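Teaching by hand, and who pays for the hands

Every few months a company writes to this newsletter to say that programming robots is over. You just show the machine what you want, the pitch goes, and it picks up the job the way a new hire would. The latest to say so is Hakadden, whose arm-teaching package is called Idside. I spent two days with it for this issue and came home with a sore wrist and a lot of questions.

There are two ways to teach it. You can grab the arm and walk it through the job, which the company calls hand guiding. Or you can sit at a desk and steer it with a handheld controller, either on a real arm or in a simulated room. Hakadden would like customers to do most of their teaching in the simulated room. Nothing gets dented there, and the room can be put back the way it was with one button.

Hand guiding first. It's pleasant for ten minutes. The arm goes light when you hold the collar, and you feel clever moving it over to a bin and closing the fingers on a part. Then you do it again, and again, and you start cutting corners. My later runs were faster and sloppier than my early ones, and the software saved them all the same way. I asked whether it could tell a good run from a lazy one. I was told a person should review them. Which person, and on whose time, was left for later.

The brochure says a new task takes "a handful of demonstrations." The task I was shown, picking up an object and setting it down somewhere else, had 1090 of them behind it. Of those, 59 had been thrown out for reasons the log gave as "operator." I don't think 1090 is a scandal. Plenty of teams use more. I do think it's a very large hand.

Lieselotte Böttcher runs the teaching desk and was the most candid person I met there. She told me her group does most of its recording in simulation now and that it took her three weeks to get comfortable with the controller. "You lose your sense of depth," she said. "You think you're over the thing and you're beside it." I had a turn and did exactly that, several times over. With your own hand you'd never miss by that much, and I wonder how much of what the machine learns is the job and how much is people groping their way toward it.

The rooms are an odd mix, too. Somebody fills them with whatever 3D models are available, on the theory that variety is good for the robot. Maybe so. But a customer packing boxes of hinges might fairly ask what a maroon and blue toy-looking rifle has to do with hinges, and I never got an answer beyond the word "variety."

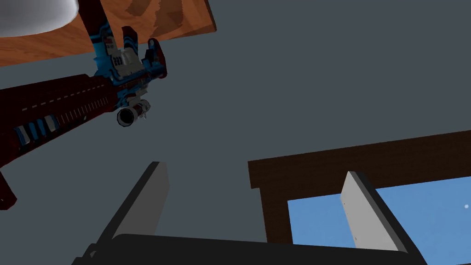 4 min read

From the gripper's side, as above, you get two gray fingers standing open and whatever happens to be near them. Try judging a distance from that. The rendering is clean, with flat walls and a plain blue panel, and I'd like to know how the same lesson holds up in a shop with greasy light and a scratched bench. Hakadden says it carries over well. I asked for the numbers and got a video.

Cirillo, a smaller outfit that sells a similar kit, at least prints its failure rate on the spec sheet. Horneo doesn't, and neither does Hakadden. The Idside license is $4000 a seat, and the hours your own people spend holding the controller are on top of that. If you're thinking of buying, ask to record the demonstrations yourself, on your own parts, and ask to see the runs that were thrown out.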